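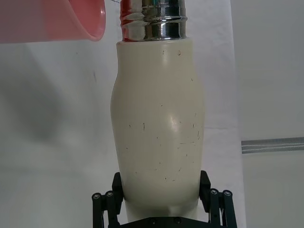 Botella crema con collar cromado, sujeta por la base entre los dos dedos de la pinza.

En el taller de Zellcombe rellenamos y reacondicionamos envases retornables. Hasta enero el puesto de clasificación lo cubrían dos personas por turno: coger la botella, girarla, decidir si seguía en circulación y dejarla en su bandeja. Desde entonces la parte de coger y dejar la hace una célula con pinza paralela. La decisión sigue siendo nuestra, aunque el trabajo de decidir ha cambiado bastante.

El primer problema fue el agarre. La botella crema se ensancha en el centro y se estrecha hacia abajo, de modo que una pinza cerrada a media altura tiende a resbalar. Ivar Strömberg, que programa la célula, bajó el punto de contacto hasta la zona estrecha. A cambio, el cuerpo queda a la vista y se pueden valorar los arañazos sin soltar la pieza. El collar cromado dio más guerra: refleja cualquier color que tenga cerca, y un vaso rosa basta para teñirle un lado. El sistema de visión lo marcaba como mancha. Ahora el collar queda excluido de la evaluación automática y lo mira una persona.

El criterio de desgaste estaba, hasta ahora, en la cabeza de quien llevaba más tiempo en el puesto. Hubo que escribirlo. Malcolm Staniforth y yo pasamos varias tardes separando botellas con rayas finas de botellas con rayas que se notan con la uña, y en bastantes casos no coincidíamos. El documento final tiene 8 páginas. Las motas marrones bajo el collar ocupan una página entera, y todavía hay discusión: yo las dejo pasar si son pequeñas, Malcolm no.

En cuanto a ritmos, un lote son 300 botellas y antes lo repartíamos en tandas cortas para descansar las muñecas. La célula no para, así que el descanso hay que pedirlo. Lo planteamos en la reunión de turno y se acordó una pausa de cinco minutos por lote para quien revisa la pantalla. Es poco. La fatiga de la mano ha bajado - la de la vista, no.

También han cambiado los puestos. Antes rotábamos todos; ahora la rotación exige saber recuperar la célula tras un error de agarre, y esa formación dura ocho horas. La empresa la ofreció en horario laboral, detalle que en Nuttall, donde trabajé antes, no se daba. Quien no la ha hecho se queda en el lavado, y eso ya ha generado quejas razonables. Está previsto un segundo grupo, sin mes asignado.

Queda pendiente revisar la fuerza de cierre para los envases más blandos.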